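Tags: Replica Masks / Screen-Used Style / Horror TV

Jurkach Full-Head Villain Mask, Series 2

We held off listing the Series 2 for a while. The first run from Jurkach was sold to collectors as "screen accurate", a phrase that gets stuck on just about anything with horns, and plenty of those masks looked fine on a shelf and ordinary once somebody put one on. So take the maker's blurb with a grain of salt and read the specs.

It's a slip latex mask with a zip at the back and a foam liner glued in at the brow and chin. The colour is brushed on by hand over a dark base, and it varies from mask to mask. Jurkach calls this "individual character". We call it variation, and if you want two that match for a stage production, ask before you order. The horns are hollow and separate, and they screw into the crown.

Jurkach also says the mask can be worn for a full evening of filming. We have our doubts. The mesh over the eyes is finer than on Series 1 and looks better under lights, but you lose most of your side vision. The mouth vent is 22 mm across at its widest. Anyone who has acted in a closed mask will know what that means by the second take.
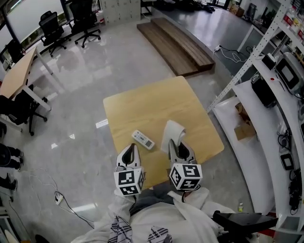
One buyer, Mutdale, wrote to say the vent was fine for short scenes but the lines came out muffled, and that every word had to be dubbed later. That fits with what we'd expect. If your villain talks, budget for a voice track.

Sizing is the other sore point. It comes in 2 sizes, and the larger one is described as fitting "most adults". Measure your head over your hair, at the brow, and compare it with the chart on the box lid. The Tedow cowl, sold separately, hides the neckline properly. The short bib supplied with the mask does not, whatever the packaging shows.

Returns are accepted on unworn masks only, with the liner seal unbroken. Horns are covered against splitting for 6 months. Paint isn't covered at all — we asked, and Jurkach wouldn't budge.

Next shipment due in July. No deposits taken until it has cleared customs.

Comments (3)

Huamán: Had Series 1 and the horns drooped after one summer in the garage. Has the new latex been changed or just the box?

Reply from the shop: Jurkach says it's a thicker pour at the crown. We haven't had one through a summer yet, so we can't vouch for it.

tedious_ghoul: Bought the cowl as well. Good colour match at the front, a bit orange at the back.

Contact us | Shipping and returns | © Mutdale Props & Masks | Back to top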